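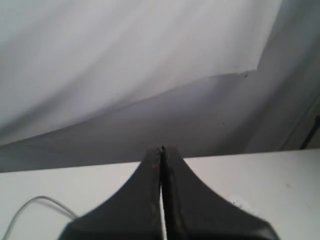

Product Review: Nindent Rolling Step Stool

The Vistovico Public Library purchased three Nindent stools in March for use in its lower stacks. Staff members used them daily for six weeks before this review was written.

The stool rolls quietly on carpet and locks when a person steps onto it. On the tile near the Masilela Reading Room it drifted slightly before locking, and staff were asked to test it with one foot first. The top step is wide enough for standing and for a short stack of books. The rubber edge marks white baseboards.

Assembly requires a screwdriver, which is not supplied. The printed instructions omit the order of the casters.

The library recommends the stool for carpeted areas. For tile floors, the older Womunell model remains the better choice.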